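The Bin by the Back Door

By Rochelle Kasprzak

Print this article | E-mail this article

Every house I've lived in has had one – the spot where stuff goes when it doesn't belong anywhere else. My grandmother had a drawer. My parents had the top of the fridge. I have a big gray bin, bought for $5 at a yard sale in Catcombe back in April, and I love it more than any piece of furniture I own!

The rule is simple. If you find something on the floor and you don't feel like walking it home, it goes in the bin. Once it starts filling up, we tip everything out on the rug and everybody claims what's theirs (or pretends they've never seen it before).

I used to be a label person. I once spent $80 on a set of matching Skorketti baskets with little chalkboard tags, and my family ignored every single one of them. The bin doesn't ask for much. You drop a thing in and keep walking.
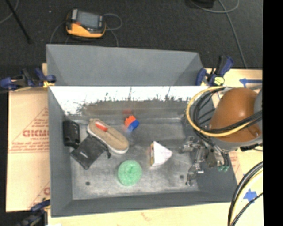 Shoe, scrubber, toy bricks: the usual crowd in the gray bin.

I like how a tan slip-on ends up lying over the corner of a black pouch, with a light-green scrubber close by. Where else would those ever meet? Toy bricks are our most regular guests, and I've stopped sorting them by color – they go back to the kids' room in a handful and that's good enough for me.

If you want to try it, get something wide and shallow enough that you can see the bottom. We had a tall Rondis hamper first and it was a disaster, because mittens went in and came out the next winter. Scuffs are fine. Mine is scratched all over and I've never once worried about tossing a shoe in it.

And put it where people already drop things. For us that's the back door, right under the coat hooks.

Print this article | E-mail this article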